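Teaching a Gripper to Pick Up Ordinary Things: Project Report

5 min read

Our project started with a simple complaint. The practice data we had been given in January was all wooden blocks on a grey mat, and a gripper trained on it was hopeless the moment it met a real home. So Imogen Bunting and I set out to gather our own examples, in rooms where people live, with the things they leave lying about.

An example in our set is one full attempt, steered by a person from start to finish. The learning system (we called ours Oner) gets the camera views and the finger positions, and has to work out what the person was up to. We ended with 2704 examples, which is far more than I thought we could manage in one term!

Choosing the rooms was half the fun. We wanted shiny floors, crowded shelves and surfaces that would confuse a camera. A glass top is brilliant for this – it throws back reflections of whatever is standing on it, and the system has to learn which candle holder is the one it can touch. Long benches full of small ornaments are just as useful, and Christmas decorations turned out to be some of the best clutter going.
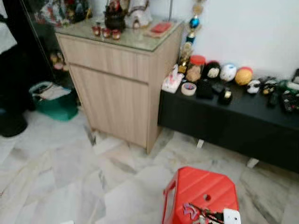
Graham Bramwell thought we were making life too hard for ourselves. His note on our draft plan said that a learner needs plenty of easy wins before it meets a mess, and that if every example is crowded we would never know which part had beaten it. He suggested keeping a plain set to one side and testing on that first.

We took the advice, and I'm glad we did. The plain set used one object at a time on a single coloured surface. When Oner failed there, we knew the trouble was in the grasp and could leave the searching part alone. It also showed us how uneven our steering was. Imogen comes in slowly and squeezes late. I come in fast and correct at the end, and the system had been copying my wobble faithfully.

After that we wrote down some rules for ourselves. Start each attempt from a different spot. Keep the failed ones, with a label. Change hands after seven attempts, or you get sloppy. Look at the wrist view before saving, as the head view can look perfect while the wrist view is blurred.
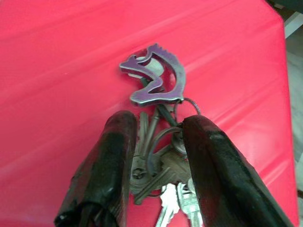

Grasping from the wrist view became the part I cared about most. Blocks have flat sides and stay in one piece, so the fingers can close almost anywhere. Soft and jointed things shift as soon as you touch them. Keys are the worst and the best of the lot, with blades pointing every which way, and a horse's head keychain with a hole through the middle gives the system a false gap to think about. On bright red, with light streaking across it, even finding the outline is real work. Imogen wanted to label every key separately. I argued for one label per bunch, and we went with mine for reasons of time, though I now think hers would have been better.

Results, briefly. Training on the plain set alone gave us a system that did well on single objects and froze in front of clutter. Training on both sets gave us one that was slower but kept trying. The two versions are compared in full in the appendix, with the Davetti baseline next to them.

If we had another term I would record more failures on purpose. We have plenty of near misses but very few examples of a person recovering from one – letting go, backing off, coming in again from the side. That is what I'd most like Oner to see.

Related reports
Sorting Cutlery by Touch
The Cestden Shelf Test, Second Attempt
Notes on Labelling: Hsu Method
Why Our Wrist Camera Kept Slipping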